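Plutisstead households to get new bins as council changes kerbside collection

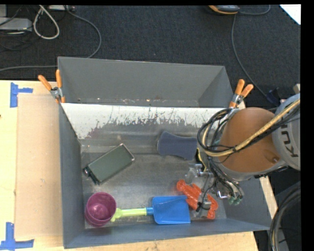
Households in Plutisstead will have their rubbish and recycling collected on a new timetable from September, after councillors voted to go ahead with changes first put to residents in autumn.

General rubbish will be picked up once a fortnight instead of every week. Food scraps and garden clippings, which now go in separate containers or straight to landfill, will share one green-lidded bin emptied weekly. Recycling stays fortnightly and will alternate with general rubbish.

The council said the new arrangement would apply to every house on the current kerbside run, including the streets east of the rail line that were added to the service last year. Blocks of flats with shared bin rooms will keep their present service until a separate review is finished.

Vuria, the company that holds the collection contract, will deliver the new bins over seven weeks, starting in the streets closest to the depot. Each house will also get a kitchen caddy, a roll of compostable liners and a calendar showing which bins go out in which week. Residents do not need to be home for the delivery.

Old bins should be left at the kerb, empty, on the first collection after the new ones arrive. Those in good condition will be fitted with different coloured lids and used again. Cracked bins will be shredded and the plastic sent for recycling.

The vote passed after a long meeting in which several speakers raised concerns about smell and overflowing bins during summer. Most of the questions from the public gallery were about nappies and pet waste, neither of which can go in the green-lidded bin.

Families with children in nappies and people with medical needs can apply for a larger general rubbish bin at no extra charge. The council said applications would open a month before the changeover and would be handled in the order they came in. Other households wanting a larger bin will pay a yearly fee, to be set when the budget is adopted.

A report prepared for the meeting said almost 270 tonnes of food waste a month was going to landfill from homes in the council area. It said landfill charges had gone up in each of the past four years and were now the largest single cost in the waste budget.

Food and garden waste will be trucked to a composting site at Barbu, where it will be screened, turned and left to mature before being sold to farms and landscape suppliers. The site already takes green waste from two neighbouring councils. It was given approval last year to handle food scraps, on the condition that the first stage of composting is done under cover.

People living near the site told the council they were worried about extra trucks on Barbu Road, especially in the hour before school starts. Under the agreement reached with Vuria, loaded trucks will not use the road between 8am and 9.15am on school days. The company has also agreed to put up a phone number at the gate for complaints about odour.

Meat, bones, dairy, bread, coffee grounds and paper towel will all be accepted in the green-lidded bin, along with grass, leaves and small branches. Plastic bags of any kind, including those marked degradable, will not be. Only the liners supplied by the council, or others carrying the Australian compostable standard, can be used.

Small household items, toys, clothing and broken appliances should not be put in either the recycling or the green-lidded bin. Items that still work can be dropped at the reuse shed beside the transfer station, which will open an hour longer on weekends during the changeover. Batteries must be taken to a battery drop-off point, as they have caused fires in collection trucks.

Bins found with the wrong material in them will be tagged with a note explaining the problem. The council said it would not issue fines in the first year, but a bin that is tagged repeatedly may not be emptied until it has been sorted out.

Drakonance, the software firm that runs the council's bin reminder app, will update it before the new calendar takes effect. People who already use the app will have their collection day carried over and will not need to sign up again. A printed calendar will be available from the library and the council office for anyone who misses out on the letterbox delivery.

Collection days will change for some streets as the routes are redrawn. The council will write to those households before the first bins are delivered. Trucks will continue to start from 5am in the main street and from 6am elsewhere, and bins should be put out the night before.

The transfer station will keep its present charges for trailers and utes. A proposal to end free green waste drop-offs was removed from the plan after feedback from residents on larger blocks, who said a single bin would not be enough for them in the lead-up to fire season.

The council will look at how the service is going after six months, with figures on landfill tonnages, missed collections and tagged bins to be published on its website. The collection contract with Vuria has five years left to run.

Information sessions will be held at the library and the showground hall before the bins are delivered. Times will be posted on the council's website and at the transfer station.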